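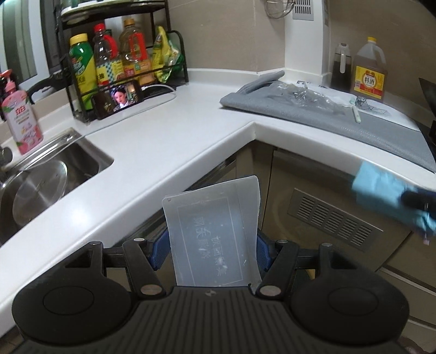 The wash corner, with a frosted container lid up front and a pot lid still in the sink.

Lids take longer to wash than the things they cover. I have suspected this for a while, and in August I started treating them as their own job, separate from bowls and pans. These are my notes on the procedure and on the corner of the kitchen where it happens.

The counter is white and L-shaped, with a thick rounded front edge. The sink sits in the left run. The inside corner of the L is the useful part: I can stand in it and reach the sink with one hand and the other run without taking a step. Dirty items start on the right run and move left. I tried the opposite direction for two weeks and kept dripping across the part I had already wiped.

Plastic lids go first. The thin translucent ones pick up a film of oil that a quick rinse leaves in place, and it collects along anything raised. Mine has embossed Chinese characters in two lines and a rectangular raised border, so there is a fair amount of edge to clean. A sponge passes over the top of the lettering. A soft brush, used in small circles and then once along each side of the rectangle, gets down to the base of it. The small hole near the corner gets a pass from both faces.

Detergent is the Liby in the pink pump bottle, the one with peaches on the label. One press does 4 lids. I used to put it straight on the sponge and now put it in a bowl of warm water, which uses less and rinses faster. The bottle stays behind the sink. I moved it to the windowsill once and knocked it over on the first evening.

Pot lids go second, in the same water. Stainless steel shows every mineral spot, and the water in this building is hard, so I dry those by hand with a flat cotton cloth. The rim gets dried twice. Water sits in the rolled edge and comes out onto the shelf an hour later.

Rubber gloves are worth the trouble. I resisted them for years on the grounds that I could not feel grease through them, and that is partly true, but I can run the tap hotter with them on. Final check on plastic is with a bare thumb.

Drying is the unsolved part. Plastic lids warp slightly with age and will not stand on their own. Laid flat, they trap water underneath. The black wire rack in the corner has two tiers, and I have been leaning lids against whatever is on the lower one, with mixed results. Recep Canpolat suggested a letter sorter, the desk kind, with slots 15 mm wide. Maarten Postma says 14 is enough and that anything wider lets them slump. I have ordered neither yet.

Total time on Monday evening, from filling the bowl to hanging up the cloth, was 14 minutes. The pans are still a separate problem, and I will write those up when I have replaced the brush.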